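Home Trips Shop Visits Parts Shelf About Contact

Search this site Go

Kerslake open day: quick notes

Got to the Malisard building late, parking was a mess. Sign-in sheet, paper badge, coffee already gone. Grakono had the front hall with their shelving and label printers, skipped most of it. I came for the PC bench in back where Bromosix does the desktop refurb.

Numbers from the handout before I lose it: 1,947 desktops came in last year, 1,042 went back out working. Rest gets stripped for parts. 54 schools on the list.

Bench first. Slotted aluminum table, case on its side, side panel off. Good height, I could see right into it. CPU socket open, load plate up, contacts showing. Tiny copper-colored pins, a whole carpet of them. Always makes me nervous. One bent pin and the board goes in the parts bin.
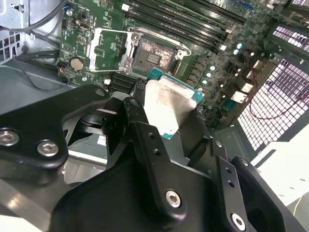
Asked about bent pins. They do get them, mostly from boards that shipped without a cover on the socket. Under a magnifier with a fine pick if it's one or two, otherwise they don't bother. Fair enough. Paste gets wiped off the old chips in a seperate area, two wipes, lint free cloth. I use coffee filters at home, kept that to myself.

Talked a while about what stays in the case during a CPU swap. Less than I'd pull. I take out every card before I touch the socket, old habit.
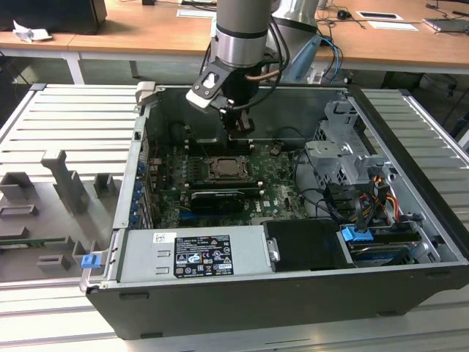
Dell board, green, graphics card still seated, power supply in place, drive in its bay with the blue release tab. Like those blue tabs. Blue latches on the expansion slots too. Cables bundled pretty neat for an office machine, mine at home is a birds nest.

Parts counter on the way out. Used drive cages, SATA cables by the bag, box of heatsinks nobody had sorted. Paid $22 for a power supply and a handfull of screws. No receipt, printer was down.

Next open day is in July. Go early, bring cash, eat first.

Last updated Jan 27, 2022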